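The old Stosska on Brodton Road, anyone remember the balcony?

Local Picture Houses > Closed and Converted

marquee_moth
My grandmother worked the ticket window at the Stosska and I've been trying to put together what the place looked like before they gutted it. I've got her uniform badge, two seat numbers and a program from a December children's show, and that's the whole inheritance. What I can't settle is the balcony. She always said there was one, with its own little staircase off the lobby, but the building as it stands now (carpet store, then a gym, now nothing) doesn't look tall enough from the street. Did anyone here ever sit up there?

reelchange
Yes there was a balcony. I sat in it for a double feature when I was 10 and got yelled at for dropping popcorn boxes on the people downstairs. Staircase was on the left as you came in, past the candy counter. The carpet on it was a sort of brick red and worn through to the backing on every step.

Harlan_B
Sorry but I think you're remembering the Inis, over by the river. The Inis had the left hand stairs and the red carpet. The Stosska was all on one level with a raised section at the back, a few steps up, and people called that "the balcony" because it cost more. My brother was an usher there for two summers.

reelchange
I know the difference between the Inis and the Stosska, Harlan. The Inis had the clock beside the screen.

Harlan_B
They both had the clock.

marquee_moth
Ha, okay, so this is going well! For what it's worth Grandma said "going up to the gods," which to me doesn't sound like a few steps. But she also said the place held 3000 and there's just no way, you could park the entire building inside a supermarket.

plaster_and_lath
3000 is definitely off. Somebody probably added up the whole day's tickets and it got repeated until it was the seating. Peter Doležal gave a talk on the Brodton Road theaters at the library a while back and I took notes, which I now can't find because we're in the middle of moving. He had the Stosska opening as a silent house with a small organ, then a new front when sound came in, and he did show a section drawing. I want to say the drawing had an upper level. I wouldn't swear to it in court.

fifthrow
Love this thread. I only knew it in the last years, when it was a dollar house and the heat didn't work. We used to bring blankets. The ceiling had those stepped plaster coves with the lights hidden in them, except by then only one side lit up, so the whole room looked like it was leaning.

marquee_moth
Oh the coves! She talked about those! She said they changed color before the feature, green and then amber and then out, and the whole crowd would go quiet at the amber. The green she compared to her kitchen things, she had a mint green kitchen her whole life. Cooking pots:

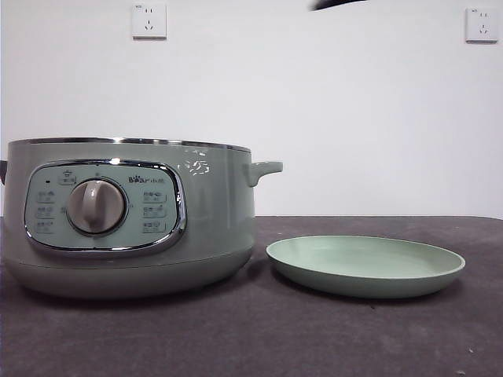
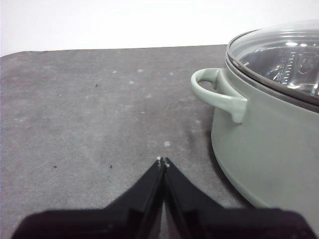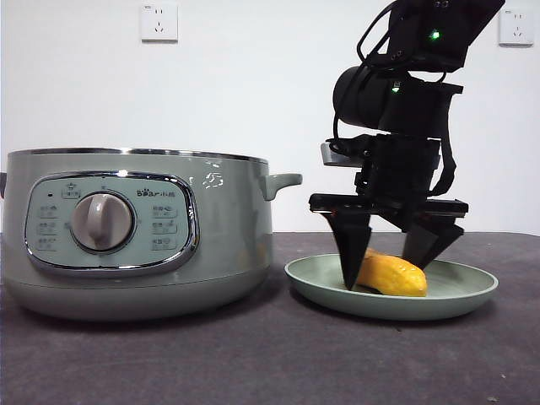

Anyway, what I'm after is whether the lights were done from the projection booth or from somewhere backstage. She had a story about a boy who fell asleep at the switches and left everybody sitting in the amber for the entire newsreel, and I always pictured him way up high looking down on them. If there was a booth up there with a dimmer board, there had to be a way to get to it, and maybe that's my staircase.

reelchange
Booth. Most neighborhood houses had the dimmers in the booth, or at least a remote for them. And the booth at the Stosska was behind the balcony. That existed.

Harlan_B
You can have a booth without a balcony. You get to it by a ladder or a back stair. My brother carried film cans up that stair and he complained about it until he retired. I'll ask him this week, he's not great on the phone but he likes talking about this.

fifthrow
Please do ask him. Also ask about the fire curtain? There was a painted one with a harbor on it, or it might have been a lake. It was stuck halfway for one whole winter and they just showed the movies under it.

vaida_m
Hi all, Vaida Mockus, I mostly lurk. My father had the shoe repair next door, and our back window looked right at the side wall of the Stosska. There was an iron fire escape with a door at the top of it, high up, a good deal higher than any raised section would need. On hot nights they propped the door open and we could hear the picture. I know more musicals by ear than by sight because of that door.

Harlan_B
That could be the booth door.

vaida_m
It could! But people came out of it at intermission to smoke, a lot of people, women in hats. I don't think they were all projectionists.

reelchange
Thank you Vaida.

plaster_and_lath
Okay, that's pretty good evidence. If the fire escape was on the side wall there may still be bolt holes in the brick, or a patch where they filled in the door. Is that side visible now? I thought Wang Hardware built up against it.

vaida_m
Wang's only goes up one floor. From the parking lot behind it you can see the upper part of the wall. I haven't looked in nearly 20 years, though.

marquee_moth
I'm going to go look!! I can be there tomorrow around 7 before the light goes. Vaida, did you ever get inside, or was it all through the window?

vaida_m
A few times. My father traded heel repairs for passes. We always sat downstairs because my mother didn't like heights, so I'm no help about the staircase. I do remember looking back over my shoulder and seeing the little red ends of cigarettes, up above us in the dark.

Harlan_B
Fine. I'm still calling my brother.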